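Do you really need a step stool for every room?

I have been on a small campaign against buying things in August, which in our house is the dull end of winter and therefore the month when everyone decides the place needs "sorting out". Sorting out means shopping. This year it started with an article on one of those home organisation sites that told me, with a straight face, that a well-run household should own a stool or step for every room with a cupboard above shoulder height. By that reckoning I need six. I own two, and one of them lives in the shed holding up a bag of potting mix.

So I went looking to see who was behind this, because I am that kind of person. The article linked to a "home access guide" put out by Tavelen, who sell, among other things, stools. Fancy that. The guide says you should replace a plastic step every few years "for peace of mind". It does not say what happens to the plastic if you don't. It does not say how anyone tested it. There is a picture of a woman in socks getting down a platter.

I'm not saying plastic doesn't get brittle. Leave a bucket in the sun on the west side of our house for two summers and the handle will come off in your hand. But a step that lives in a pantry in the dark? I'd want to see something better than a woman in socks.

What the labels say

I had a wander through the big hardware place out by the highway at 6 one evening, when it's quiet, and read the labels. This is what I do for fun now.

First thing: load ratings. Nearly everything had one. One step said 200 kg on the box and 150 on the sticker underneath, so which is it? The bloke at the service desk said to go by the sticker. Fair enough, but the sticker is the bit you can't see until you've paid and got it home and turned it over, unless you are me and you open boxes in shops.

Second thing: "non-slip". I have come to think this word means nothing at all. I saw it on a step with proper rubber on the treads and on another with a few moulded dimples you could barely feel with a fingernail. Same word, same size lettering. If the top is smooth and shiny I don't care what the box says, I'm not standing on it in the kitchen after somebody's been at the sink.

Third thing: the feet. People look at the top and forget the feet. A stool with hard plastic feet on a tiled floor is a sled. Turn it over and have a look. 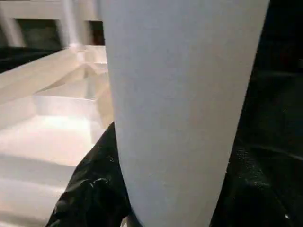 The Kallanine question

A few of you wrote in after my post on clothes airers to ask what I thought of the Kallanine folding stool, the one that was all over the place last year. I borrowed one from my sister for a fortnight. It folds flat, I'll give it that. It also unfolds when you don't want it to, such as when you are carrying it under one arm with a basket under the other. The hinge pinches. The colour they call "oat" is beige.

Would I tell you not to buy it? If you live in a unit with no storage and you need to reach one shelf once a week, it's fine. What I can't stand is the talk around it. "Engineered for the way you live." They don't know how I live. If they did they'd have put a handle on it that fits a hand in a gardening glove.

My sister likes it, for the record, and would like it back.

And the fancy one

At the other end there's Bartoš, who make the wooden stools you see in cafes where the coffee comes without a saucer. Lovely things. I sat on one in a showroom and had nothing to complain about for a full minute. Then I asked the price and asked what wood it was, and got a number straight away and a long answer about values in place of the second. It was eventually "a hardwood". So is half the firewood in our shed.

I don't mind paying for something made properly. I paid too much for my boots and have never been sorry. But I want to be told what it is and where I can get a new leg for it when the dog has had a go at the old one. No spare parts, as far as the showroom could tell me. You'd send the whole stool back, at your own cost, and they would "assess".

What I'd do with your money

Op shops. I know, I say this every time. But stools are the perfect secondhand buy, since you can see nearly everything that might be wrong with one. Pick it up and flip it, every time, before you look at the price.

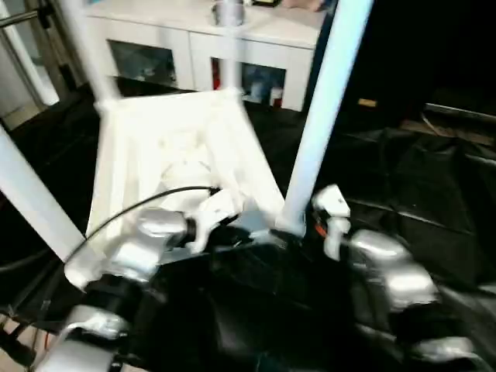

White stool, square seat, four legs. The underside is where I'd start.

Press on the seat with both hands and lean. If it racks sideways, even a bit, put it down and walk off. Run a thumb around where each leg meets the seat and feel for a split. Look for white stress marks if it's coloured plastic (on white plastic good luck, you'll have to go by feel). Check all the feet are there and match. Then put it on the flattest bit of floor in the shop and see if it rocks, keeping in mind that op shop floors aren't flat either, so try it in two spots.

The last one I bought cost me $15, and I thought that was steep. It had been painted at least twice and one coat was coming off in flakes. I took it back to bare timber over a couple of afternoons and it's now the best-looking thing in the laundry, which says more about the laundry.

As for the magazine idea that you should spend $60 on a "starter step" so you can "learn what you need from a step", no. You need it to hold you up. You can learn that from a milk crate, and I would only add that you shouldn't stand on a milk crate.

A word about the Grustunum list

Somebody always sends me the Grustunum yearly list of best household buys, and somebody did again. Their top stool this time is the same as last time with a new lid. I looked for how they pick and found a paragraph saying their team "lives with" each product. For how long? In whose house? Did anyone heavier than a cat stand on it? I wrote and asked, quite politely for me, and got an automatic reply with a discount code in it.

If I hear back I'll put it up here. Next month is kettles, and I already have a bad feeling about the ones with an app. If you've got one and you think it's worth having, tell me what it does that a switch doesn't.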